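Judell Recipe Cards

Typed-up text of 3067 recipe cards from the Judell church kitchen and its neighbors, one row per card. The cards came in shoeboxes. The shoeboxes were not kept.

What's in a row

card_id, title, ingredients, method, stains. The last column is yes or no, and a yes usually means the recipe is worth cooking.

Units

Left as written. "Butter the size of an egg" stays that way – we did not measure an egg. Oven heat is given in degrees on newer cards and as "hot" or "not too hot" on the rest.

Known problems

55 cards are titled "Good Cake" and no two agree. Another 8 have no title at all and end in the middle of a sauce. Spelling of "casserole" is a matter of opinion throughout.

Changes

Version 2 splits ingredients from method, except where the cook refused to. The March release had the pickles filed under dessert. Please delete it.

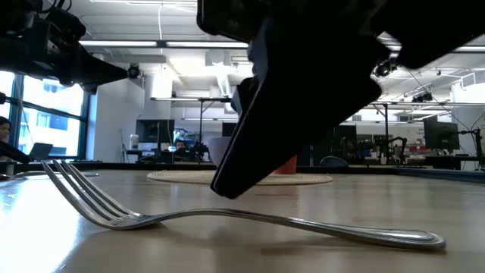
Posted by the Judell Cards maintainer | 7 December 2021

Reuse

Free to copy, cook from and correct. If you fix a typo, send the card_id along with it. Complaints about the aspic go to the aspic.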